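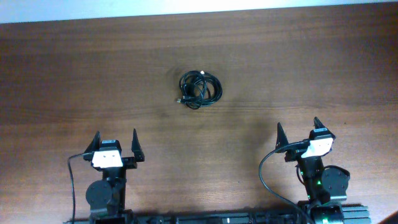 Subject: Re: [home-robots] Cable tidying, has anyone got past towels?

> We got our Tandard arms folding hand towels pretty well by August, after 400 demos. My wife would much rather they dealt with the charger drawer. Is anybody trying cords yet, or is it still hopeless?

Hello all, and thank you for bringing this up - it's my favorite chore to grumble over!

I wouldn't say hopeless, but please don't empty that drawer just yet. On our Jatine setup we did 100 tries with one black cable in a loose bundle, and the two arms got it straight 8 times. Picking it up is the easy part. The trouble is that the loops cross over each other, and black on black is hard to sort out, so the second gripper tends to grab the same loop as the first and they have a little tug of war.

What helped us most was going for the plug end first and giving it a gentle shake - much as I do at my own kitchen table, come to think of it. Does your towel setup let both arms move at once, or do they take turns? I'd love to compare notes.

Warm wishes from Custside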